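4.2 Placing soft footwear on an open rack 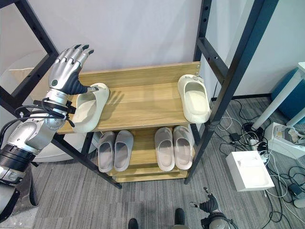 We came to slippers by a rather roundabout path. The first version of the Gedadari task set was built almost wholly from stiff things, mugs and boxes and the like, and our policy did so well on them that Shireen Venter began to ask, quite fairly, whether we were measuring anything beyond how well the arm could follow a line to a known spot. A slipper is a kinder object in some ways, as it doesn't break and doesn't mind being dropped, but it gives under the thumb, it has a front and a back, and it can sit on a shelf in a great many ways that a person would look at and want to put straight. All of this made it a good fit for the question we had in mind, namely how late in a movement the robot can still usefully change its plan.

The task is simple to state. One slipper of a pair is already on the top shelf, and the robot has to bring the other alongside it, toe towards the back, and then let go without dragging it out of line. Figure 3 shows the left hand at the top shelf of the rack, with the thumb and lower palm against the inner rim of a slipper. We call this the rim contact, and most of what we have to say in this section is about what the policy does from that moment until the fingers are clear.

Figure 3. Rim contact on the top shelf, from the head view. The second slipper of the pair is at the far right end of the same shelf, and further slippers are on the shelf beneath.

We gathered 398 demonstrations by teleoperation over the winter, ending in January, with two operators sharing the work. Everett Escobedo, who had by far the most practice, tended to set the slipper down a little short and then nudge it back with the heel of the hand. The second operator lowered it straight into place and hardly nudged at all. We had half expected to have to choose between the two styles, and for a while we trained on them separately, but the mixed set gave the better policy and we kept it. Our best guess is that the nudges taught the model how to mend a poor placing, while the straight placings taught it when to leave well alone. We'd be glad to see somebody test that guess more carefully than we have had time to do.

The baseline is the Cimstead controller described in Section 3, which fixes its final hand pose before contact and carries it through. Our own method, Pliralard, takes the same inputs but is allowed to choose again at 10 points between contact and release. Everything else was kept the same for both, including the starting pose of the arm and the order in which the trials were run. A trial was counted as a success if the slipper stayed on the shelf after release with its toe towards the back board, and we did not ask for the pair to be perfectly even, since few pairs in anyone's hallway are.

Out of 117 trials each, Pliralard failed in only 7. The baseline failed more than three times as often, and nearly always in the same manner: the slipper turned slightly as the thumb met the rim, the hand carried on to where it had meant to go, and the toe finished up pointing along the shelf. Pliralard met the same turning quite as often, as far as we can judge from the recordings, but it usually paused, eased the thumb back and came in again from a gentler angle. The price is time, and a trial with one such correction took roughly twice as long as one without.

The failures that remain are mostly to do with the end of the shelf. When a slipper hangs over the edge near the upright, the fingers have little room beside it, and the policy seems to treat the metal as something to be kept well away from even where there is space to spare. We tried the wrist-first approach of the Magagula planner in these cases and found that it helped with reaching but made the release clumsier. For the lower shelves the trouble is a different one, as the board above limits how far the hand can lift on its way out, and we take that up in Section 4.3.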